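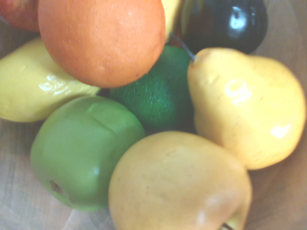
浅色木碗中的仿真水果，可见橙子、柠檬、青柠和青苹果等。

仿真水果，又称假水果、装饰水果，是模仿真实水果外形制成的摆设品，多用于家居布置、橱窗陈列、摄影道具和幼儿教学。与蜡果、石雕果等传统工艺品相比，现代仿真水果以塑料和泡沫为主要材料，重量较轻，适合批量生产。

材料与制作
常见做法有两类。塑料果多为空心，由模具成型后上色，表面光滑，容易反光。泡沫果以发泡材料为芯，外面覆一层薄漆或薄膜，手感较轻，受压后会留下凹痕。柑橘类的模具通常带有细小凹点，用来表现果皮的油胞；苹果和梨的表面较平整，制作重点在果脐、果柄凹陷和颜色过渡。部分产品还会点上深色小斑，使外观接近自然果皮。

规格
零售产品有单个出售和混装两种。单个产品一般接近实物大小，混装产品常包括苹果、梨、橙子、柠檬和青柠。陈列用品商Dollesico的目录收有22种单果，另有5种混装组合，批发以1,000个为一箱起订。Larov只生产泡沫果，不做塑料果。

摆放
果碗是最常见的摆放方式，容器以木、陶、玻璃和藤编为多。较大的果实通常先放，柠檬、青柠等较小的填在空隙里，颜色相近的错开。木碗颜色浅时，深绿色和橙色的果实较为醒目。陈列设计师薛德华在《桌面陈设》中建议，果实应彼此紧靠，碗沿处留出少量空隙，露出碗的材质。

清洁与保存
塑料果可用湿布擦拭，顽固污渍用稀释的中性洗涤剂处理。泡沫果不宜浸泡，一般用软毛刷除尘。两类产品都应避免长期日晒，红色和黄色颜料较易褪色。存放时不宜重压，不同颜色的果实之间可垫薄纸，防止串色。

安全
仿真水果不可食用。外形逼真的小型果实可能被幼儿误放入口中，有幼儿的家庭应把果碗放在高处。果柄、叶片等可拆部件脱落后应及时收走。

参见
蜡果
食品模型
静物画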